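Hand grippers: brass inserts and finger tips, service intervals?
Forum: End effectors and tooling > Maintenance

vustley_bench
Posted 27 September 2020
We run a pair of hand-held parallel grippers at a fixed table. The task is handling a lined waste tub. Fingers are black with flat inner pads, linkage pivots on brass-coloured inserts. The left unit has started closing unevenly: the tips meet, but one pad touches before the other. I have 200 cycles on the log since the last strip-down and would like to set a proper interval. Table and both grippers:
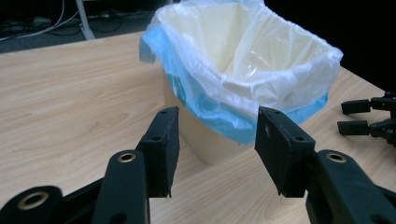
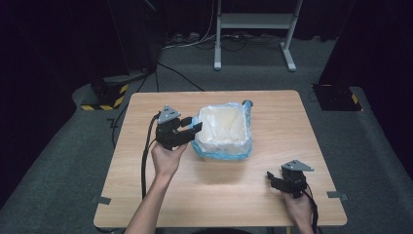
Questions for the board

1. Do you ream the inserts or replace them?
2. Do you dress worn finger tips or scrap the fingers?
3. Cable routing. Each gripper has one cable going down past the table edge. Is strain relief at the gripper body enough?

grimden
Replace them. Reaming an insert in a link that size leaves you with an oversize pin and a link you can't swap with the other unit. Press the old one out on a flat support, clean the bore, press the new one in square. If it goes in crooked the finger will toe in and you'll be chasing the same fault again.

Before any of that, check the pins. Hold the link, rock the finger. If the play is on one side only, it's the pin.

hughes_h
Disagree on pressing. I have cracked two links doing it cold. Warm the link first, 50 degrees is plenty, and the insert comes out with hand pressure. Huw Hughes, Dronetov workshop, if anyone wants to argue by phone.

grimden
50 degrees does next to nothing for the fit. If your links cracked, the support was wrong.

hughes_h
The support was a bored block made to the link outline. The cracks started at the insert hole both times.

hala.semaan
On question 2: the tips in the close view look slightly rough at the edges. I would leave them. Rough edges don't matter for a tub with a bag folded over the rim, except where a burr can catch the film. Run a fingernail along each edge. If it snags, take it off with 900 grit on a flat block, edge only. Leave the pad faces alone or you lose parallelism, and then you really do have uneven closing.

For the interval, log by cycles and keep a separate count for each unit. Left and right wear differently if one hand does most of the clamping.

vustley_bench
Checked. Play is on one side only, left finger of the left unit. No snag on the tips. Pins are on order. I'll leave the inserts until the pins are in.

grimden
Good. Mark the links before you take them apart. They look interchangeable and they won't be after some wear.

On the cables: no, I wouldn't trust the gripper end alone. Put a second clamp at the table edge with enough slack for full reach. I'd also tidy the floor behind the table. A foot in that tangle could pull on a connector.

hala.semaan
Second clamp, yes, but not at the edge itself. It makes a hard bend when the operator reaches across. Fix it lower down and leave a loop above.

grimden
A loop above the clamp catches on the table corner. We had that in March.

hala.semaan
Rounded corners on this table. Keep the loop short and test it at full reach in both directions.

vustley_bench
Will try the lower clamp first. What are people using on the pivots? I have been running them dry.

hughes_h
Dry is fine if the inserts are the oil-filled sort. If they are plain brass, one drop of light oil per pivot, wipe off the excess, and keep it off the pads. Ours get it every 121 cycles, which is just where the log sheet runs out of rows.

vustley_bench
No part number on the inserts, so I can't tell. I'll put one on tissue overnight when the unit is apart and see if it leaves a mark.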